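Gentiane, quinquina et autres amertumes : ce que je raconte au comptoir
Notes pour la causerie de Plokside, 2026-10-18
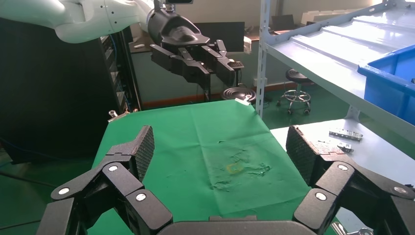
Page 8

Bon, on commence doucement. Je laisse les gens s'asseoir, je ne sers rien avant d'avoir parlé au moins cinq minutes, sinon plus personne ne m'écoute (vécu à Stesau, plus jamais).

Première question à la salle : qui aime l'amer ? Il y a toujours trois mains timides et un « ça dépend ». Très bien, on part de là. Je demande qui boit son café sans sucre, qui mange des endives, qui croque le pamplemousse tel quel, et là les mains montent. Donc vous aimez l'amer, simplement vous ne l'avez pas encore rencontré dans un verre à pied !

Parler de la racine. La gentiane jaune, la grande, celle des estives, avec ses fleurs en étages. Ne pas oublier la mise en garde sur le vératre, qui lui ressemble beaucoup avant floraison et qui est franchement toxique : feuilles opposées pour la gentiane, alternes pour le vératre. Le redire deux fois, lentement. Et ajouter que de toute façon on n'arrache pas une racine en montagne comme on cueille des mûres, la plante met des années à fleurir et la cueillette est réglementée dans pas mal de coins.

Faire passer le bocal de racine sèche. Ça sent la terre, le foin, un peu le cuir, et puis derrière quelque chose de presque sucré qui surprend. Laisser le temps au bocal d'arriver au fond de la salle, je parle toujours trop vite à ce moment-là.

Ensuite, ma liqueur maison, la Witel. Raconter le premier essai, celui de l'hiver où j'avais laissé macérer la racine 66 jours en me disant que plus c'est long, meilleur c'est. Imbuvable. J'ai rincé la bouteille, j'ai rincé l'évier, et l'évier sentait encore la gentiane à Pâques. Aujourd'hui je m'arrête à 8 jours, je goûte matin et soir à partir du cinquième, et je coupe dès que l'amertume reste en bouche sans râper. La nuance est minuscule, il faut vraiment goûter, je n'ai pas de meilleure méthode.

Recette, à dire tranquillement parce qu'ils notent : une eau-de-vie de fruit neutre, la racine coupée fin, un zeste d'orange (sans le blanc, on a déjà de quoi faire côté amer), une pincée de graines de coriandre. Sirop à la fin, jamais au début. Filtrer au papier, c'est interminable, mettez de la musique. Puis on oublie la bouteille à la cave jusqu'en novembre.

Si on me demande les proportions exactes : 5 grammes de racine sèche pour un litre, c'est ma base et ça me va. Il y a des gens qui doublent, je les respecte, je ne bois pas chez eux.

TRANSITION vers le quinquina. Ici j'ai tendance à me perdre dans l'histoire coloniale, les fièvres, l'écorce, les officiers et leur eau tonique... garder deux minutes là-dessus, pas plus. L'idée à faire passer : on a d'abord avalé ça comme un remède, on a ajouté du vin et du sucre pour le faire descendre, et un beau jour on en a repris sans être malade. Rires en général. Sinon enchaîner.

Dégustation. Ordre du service :
le vin de quinquina Ayala, bien frais, dans les petits verres
la Witel, température de la pièce
l'infusion de racine toute nue, sans alcool, pour ceux qui conduisent et pour les courageux

Dire avant la première gorgée : on ne juge pas tout de suite. La première fait la grimace, c'est le réflexe, le corps se méfie de ce qui est amer depuis la nuit des temps. À la deuxième on sent l'orange. À la troisième on commence à discuter avec son voisin, et là je me tais un peu, c'est le meilleur moment de la soirée.

Prévoir du pain et un fromage à pâte dure, un bon vieux salers si j'en trouve. L'amer et le gras s'entendent à merveille ! Éviter le chocolat, tout le monde le propose et je trouve que ça écrase la gentiane (mais avec le quinquina, oui, mille fois oui).

Anecdote de la vieille étiquette, si on est en avance. J'ai trouvé dans une brocante de Stesau une étiquette d'apéritif qui promettait la guérison des « langueurs d'estomac et de l'humeur noire », numéro 202 imprimé dans le coin. Je n'ai jamais su ce que désignait ce numéro. Je l'ai encadrée, elle est dans ma cuisine.

Questions probables :
Combien de temps ça se garde ? Longtemps, bien bouchée et loin de la lumière. Mon quinquina ouvert, je le mets au frigo et je le finis dans le mois.
Peut-on remplacer le sucre par du miel ? Oui, un miel doux, acacia par exemple. Ça trouble un peu.
Et dans un cocktail ? Un trait de Witel dans un vin blanc sec avec un glaçon et une rondelle de citron, l'été, voilà, je n'ai pas cherché plus loin.

Pour finir, rappeler de rapporter les petits verres au comptoir, et dire que le bocal reste sur la table pour ceux qui veulent remettre le nez dedans.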